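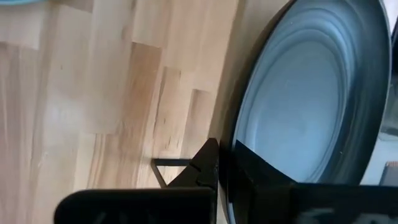
**Ticket 2811 – upstairs internet drops out every evening**
Opened: 03/12/2023
Status: open, waiting on Rumero
Equipment: Rumero router (downstairs hall), Paulauskas mesh units x 2, Fulodance streaming box

Hi again! I'm putting everything in one ticket this time, as the last person on chat asked me to. Sorry for the length, but I'd sooner type it all once than go through the script from the top again.

## What's going wrong

Downstairs is fine. Upstairs is fine too, right up until dinner time, and then the connection goes to mush. Pages half load, video calls freeze, and the Fulodance box throws up "playback paused, check your network" and sits there sulking. The wifi symbol on my laptop shows full bars the whole time, so for ages I thought it was the laptop.

It comes back by itself late in the evening. Mornings are great. We've lived on Endell Street for years with the same provider and never had this before April, when the old router got swapped for the Rumero one.

## What I tried before opening this

- Restarted the router. Helped for one evening, then right back to the same thing.
- Restarted both Paulauskas units, upstairs one first and then the other way around. No difference that I could see.
- Updated the firmware on everything. The router was already current, the mesh units were a version behind (they're not now).
- Ran a speed test at the router with a cable. I got close to the full 1000 we pay for, even during the bad hours, so I don't think it's the line.
- Ran the same test upstairs on wifi at the same time and got 16. Sixteen! On a good morning the same spot gives me hundreds.
- Swapped the power adapter on the upstairs unit with the one from downstairs. Nope.
- Turned off the guest network, which we never use anyway.

## Kitchen unit, first round

The downstairs mesh unit lives in the kitchen, and that's the one the upstairs unit talks to. Support asked me to move it at least an arm's length from the microwave, so I did – it's now up on top of the tall cupboard. The evening after the move felt better, and I got all excited and nearly closed this. Then the next evening was as bad as ever, with the microwave not even plugged in, so I'm calling that one a coincidence.

I also turned the unit so the light faces out into the room. That's purely so I can see it from my chair. It stays solid white during the dropouts, and the manual says white means everything's happy. Well, it isn't! 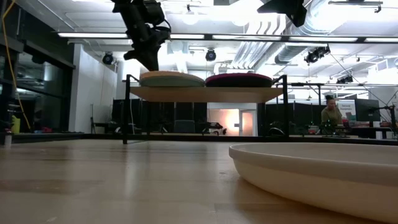

## Channels

This is where I think I'm finally getting somewhere. I put a wifi scanner app on my phone and walked around the house with it at lunch and again at dinner time. At lunch the list of networks is pretty short. By dinner it's a long scroll, and a whole pile of them are sitting on the same channel as ours.

The router is set to pick its own channel, but as far as I can tell from the log it only picks when it starts up. I always restart it in the morning, so it picks a nice quiet one and then hangs on to it no matter what the neighbors are doing later.

So I went into the settings and set the channel by hand. That worked for the router. The mesh units ignored me completely and stayed where they were, and after about an hour the router had gone back to "auto" without asking. I set it again and took a screenshot this time, and yep, same thing, back to auto.

## What I need from you

1. Is there a way to make the manual channel stick? There's a "smart tuning" switch in the app, but it's grayed out for me.
2. Should the Paulauskas units follow the router, or do they have to be set separately? Their help page says one thing and yours says another.
3. If the answer is a cable to the upstairs unit, please just tell me. I've got the cable and I'm not scared of a drill, I only want to know before I make holes.

Evenings are the best time to call if you want to catch it misbehaving. Use the landline number on the account, please, and not the cell. The cell uses wifi calling up here, and you can guess how that goes.

## Update, same night

Smart tuning isn't grayed out if I log in through a browser instead of the app. I've switched it off and set the channel again. It has stayed put so far, and the upstairs unit dropped once and came back by itself. Please leave the ticket open, I'll add the new speed tests tomorrow after dinner.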